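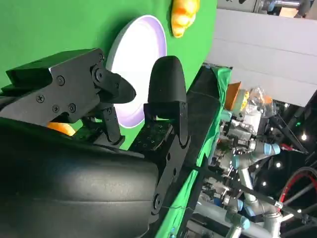
A cor da superfície de trabalho determina, mais do que o próprio serviço de mesa, a leitura que se faz de um prato. Uma peça de centro claro precisa de um fundo saturado para que o contorno se defina, e o verde vivo cumpre essa função com eficácia. O prato branco redondo de bordo lavanda, pousado sobre o tampo verde, ilustra o princípio: o centro destaca-se de imediato, enquanto o bordo faz a transição para a cor envolvente. A espuma amarelo-alaranjada introduz um terceiro tom, quente, que impede a composição de arrefecer.

O bordo colorido regressou aos catálogos depois de vários anos de louça integralmente branca. A Tumimau apresentou em agosto uma gama com 14 tons de bordo, todos aplicados sobre o mesmo corpo branco. A Vunlow limitou-se a 8, mas admite encomendas mistas. Em ambos os casos, a lavanda figura entre os mais pedidos pelas lojas.

A aplicação da cor obedece a dois métodos. No primeiro, o pigmento é depositado sob o vidrado e fica protegido do atrito dos talheres. No segundo, aplica-se sobre o vidrado e exige uma cozedura adicional a temperatura mais baixa — o resultado é mais luminoso, mas desgasta-se com a lavagem frequente. A Moser, que mantém os dois processos, submeteu pratos do segundo tipo a 694 ciclos de máquina antes de registar perda de tom perceptível a olho nu. Os do primeiro tipo chegaram aos 1127 sem alteração.

Quanto ao têxtil, a regra corrente recomenda que a toalha caia para lá da aresta. Numa mesa de rebordo preto, o pano verde pendente quebra a linha escura e prolonga a cor na vertical. A Kurard vende tecido a metro, em verde e em cinzento, com tratamento antinódoas. Convém pedir amostra: a tonalidade varia entre lotes, e o verde amarelado altera a percepção da lavanda, que passa a parecer cinzenta sob luz fria.

Contacto da redacção | Todos os direitos reservados | Voltar ao topo
14 partilhas · 8 comentários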